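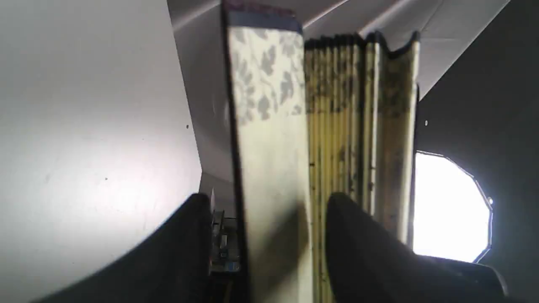
How do you flatten the pages of an old hardback that have gone wavy?
Slowly, with weight and blotting paper. Put a sheet of blotting paper every 30 pages or so, close the book, lay it flat under something heavy and leave it for a good fortnight. Change the paper after the first few days if it feels at all damp.

I've been having a go at the cupboard where I keep paper things - old books, fans, a box of sheet music I can't play - and this month's tips all come out of that. Quite a few of you wrote in after the July page on mending boxes, so I've stuck some of your questions in as well.

Brown spots on page edges first. I used to go at them with a rubber and all I ever got was a shiny patch. Now I hold the book tightly shut and brush the edges with a soft, dry brush (an old blusher brush is lovely for this), always away from the spine. The loose dirt comes off and the rest stays, and I've made my peace with that. Please don't use bleach! Lise Sutherland wrote to say she tried it on a cookery book and the pages went like cornflakes.

If a book smells musty, stand it up with the pages slightly fanned, somewhere airy and out of the sun, for an afternoon. Then into a lidded tub with an open dish of bicarb next to it, not touching. Mine had a week in there and came out smelling of not very much. The tub is a Kunton one, but any with a decent lid will do.

Shelves next. Books want to stand straight, close enough to hold each other up but loose enough that you can get a finger either side. Big heavy ones are happier lying down. I've got 246 in the back room and I'm afraid the bottom row still leans.

Now, folding fans. I had no idea you could ruin one by opening it wrongly, and I've ruined two. Lay it on a clean table, hold the pivot end still and ease the leaf open a fold at a time from the other end. If a fold sticks, stop and work it with a fingertip. Never flick it, however much you want to.
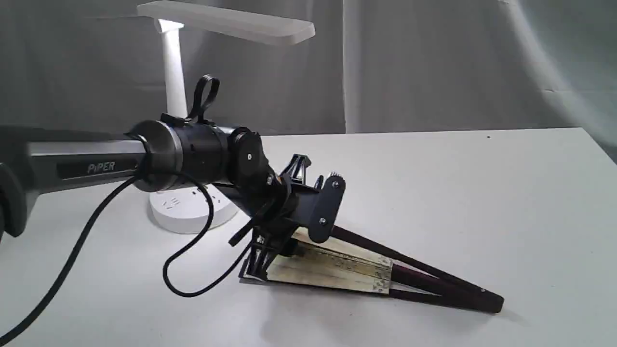

Part-open on a white tabletop, pivot end to the right.

Dust each fold with a dry watercolour brush while it's open, then close it following the old creases. Don't leave it spread out on a wall for years either, as the leaf forgets its folds and won't shut neatly again.

Barış Kırmızıgül asks what to store them in. I roll mine in acid-free tissue and pop them in a long box, with nothing on top. No elastic bands! They go sticky and leave a mark. A strip of cotton tape tied in a loose bow does the same job.

Next month, sheet music, and what to do about sticky tape that's gone brown.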